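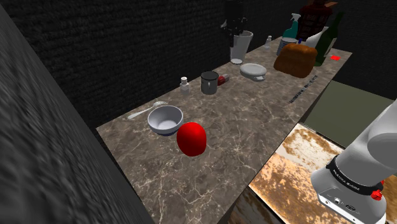 Una lectora de Iscombe comenta que ella limpió la encimera con vinagre durante meses y que el brillo se le fue apagando junto al fregadero. Es lo habitual en mármol y caliza: el ácido ataca la piedra y ningún sellador lo evita.

Cómo sellar una encimera de piedra natural

Antes de comprar nada, haga la prueba del agua. Ponga unas gotas en una zona discreta y espere 9 minutos. Si la piedra se oscurece, necesita sellado. Si el agua sigue en forma de gota, déjelo para más adelante.

Material: jabón neutro, dos paños de algodón, cinta de pintor y sellador al agua. Yo uso el Sinaga mate, envase de 896 ml.

1. Retire todo y lave con agua templada y jabón neutro. Aclare bien.

2. Deje secar toda la noche con la ventana entreabierta.

3. Proteja con cinta la placa y el borde del fregadero.

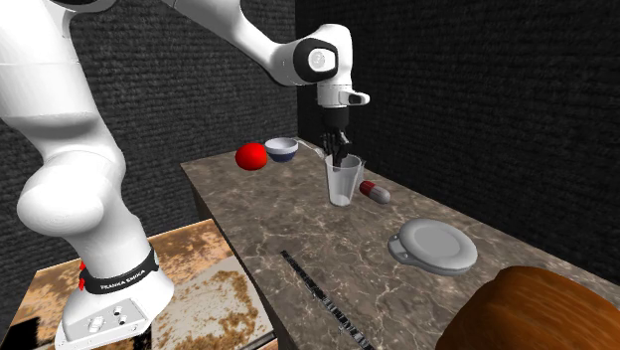
4. Extienda el sellador con un paño, por tramos cortos y sin dejar charcos. Respete el tiempo de la etiqueta.

5. Retire el sobrante con el segundo paño antes de que se seque. Si quedan velos, humedezca el paño con un poco más de producto y repase.

6. No moje la superficie hasta el día siguiente.

En granito oscuro suele bastar una mano. La caliza de Plollavham es más porosa y pide dos. Repita la prueba del agua cada junio.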